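The cup situation

I moved into the Flurisgate apartment with two suitcases, a rice cooker and 292 dollars left over after the deposit, and for the first month I owned precisely one cup. It lived in the bathroom. It held my toothbrush. If I wanted water I drank from the rice cooker's measuring scoop, which holds a bit more than you'd expect and makes you feel like a very large hamster.

I mention this to establish that I do not come from a sophisticated bathroom background. I have opinions about the bathroom now because I have spent nine months sharing a sink with other adults, and it does to your character what a long sea voyage used to do.

Four of us live here. Sudheer has the front room, Saranya has the room with the good closet, Uthai has the room with the radiator, and I have what the listing called a den. The bathroom sink is small and white and was clearly designed for someone who owns a toothbrush and has no other interests. The ledge along the back is as wide as a paperback. Everything we own that is wet, sticky, minty or leaking wants to be on it.

Sudheer started the cup thing. He uses mouthwash twice a day, and he'd read somewhere that you shouldn't drink it from the bottle if you share the bottle. Up until then we had all been drinking it from the bottle. There was a short silence in the kitchen while each of us thought back over the autumn.

So we got cups. Saranya bought a sleeve of the small plastic kind, the ones you get at a dentist's, and for a few weeks this was regarded as progress. Then the cups began to accumulate. You'd rinse one, because it seemed wasteful to throw it out, and set it on the ledge, and the next person would do the same, and by the end of a week the back of the sink looked like the end of a very timid party. Nobody knew which was whose. Uthai wrote his initial on one with a marker and the marker came off on his lip.

My aunt Sharada, who has kept house for a family of six and fears nothing, came to stay in September. She went into the bathroom, came out again, and asked me if somebody was ill.

She stayed five days and reorganized us. I wrote some of it down, mostly so I'd have evidence.

Her first rule was that the ledge is for things in use. If you aren't using it this minute, it goes back to your room or on the shelf. This sounds harsh and it is. I now carry my toothbrush down the hall every morning like a man going to camp.

Her second rule had to do with the toothbrush itself. She holds that most people rinse theirs the way they wave at a neighbor, in passing and without meaning it. You're supposed to get it under the tap with the bristles pointing down, run your thumb across them a few times, then knock it on the side of the basin. I had been giving mine a sort of courtesy splash. She watched me do it once and I have not been the same since.

The third rule was about the drain. I won't go into what she took out of the drain. I'll say that Saranya's hair was blamed, that Saranya objected, and that the color settled it in a direction I'd prefer not to discuss, as the only person in the apartment with a beard.

The cups she mostly left alone, which surprised me. She has nothing against a cup. Her position is that a rinse is a good thing if it's measured, and that people who pour straight into the cap always pour too much and then feel obliged to go through with it. She poured out what she considered a proper amount and it would barely have bothered a sparrow. Sudheer, who had been taking his like a shot at a wedding, went a bit quiet.

After she left we held together for nearly a month. Then the colors came in.

This was Uthai's doing. He doesn't like mint. He'd found a cinnamon rinse called Plerness at the discount store, and he put it next to Sudheer's bottle, and now we had two camps. I tried the cinnamon and it was like gargling a candle. Saranya tried it and said it was fine, which is what she says about everything, including the time the ceiling came down in the hall. She has since bought a third kind, for sensitive gums, that tastes of nothing whatsoever and costs as much as a sandwich.

I should say something about Britt-Marie Bråten, our landlady, because she comes into this. She lives downstairs and has a deep, patient interest in plumbing. When I asked if we might put up a small shelf, she wrote back the same evening with a list of where we could and couldn't drill, in centimeters, with a postscript about sealant. I measured the wall over the toilet, as instructed. It is 142 centimeters from the floor to the first place where she will permit a screw. I am not going to forget that number. I'll be on my deathbed and someone will lean in for my last words.

The shelf is called a Wiltar. It came flat, with one more bolt than it had holes, and Sudheer and I put it up over an evening while Uthai stood in the doorway and asked whether it was meant to lean. It isn't. It does, slightly, toward the window, so that anything round ends up at one end by morning. We've agreed that this is the end for round things.

What the shelf did, though, was clear the ledge, and once the ledge was clear I started to notice how little a person needs at a sink. A tap and a brush. One cup, or two if you're rinsing the brush in something and drinking something else. I've become quite tedious on the subject. I was at a friend's place over the weekend and caught myself looking at her bathroom counter, which had a fern on it, with real pity.
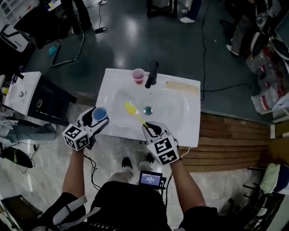
Do you need to rinse the toothbrush before you brush as well as after? I do both, and the one before is mostly to get rid of whatever has settled on it overnight, with a quick shake so the paste doesn't slide off.

Two cups on the go is my upper limit, by the way, and I keep them well apart. If one has red in it and the other has blue, you'd think there'd be no confusion, and in daylight there isn't. At six in the morning with the light off, so as not to wake Saranya through the wall, there's a good deal. I've had the cinnamon twice that way.

Current state of things, for the two or three of you who wrote in after the shower curtain post and asked how we were all getting along: pretty well. The sleeve of cups is nearly gone and there's a motion on the fridge to replace it with real ones, a color each. Uthai wants yellow. Saranya says she's fine with anything, which I've learned means she wants yellow. Sudheer has offered to put together a spreadsheet, and has been asked not to.

I've also given up on the fancy toothbrush holder I had my eye on, the one by Rai with the little individual chimneys. It looked very handsome online. Then my aunt pointed out over the phone that each of those chimneys has a bottom, and asked me what I thought was going to collect down there, and did I want to be the one to find out. I took it out of my cart while she was still talking.

She's coming back in the spring. I've told the others. Uthai has already been seen in the bathroom with an old toothbrush, doing the grout.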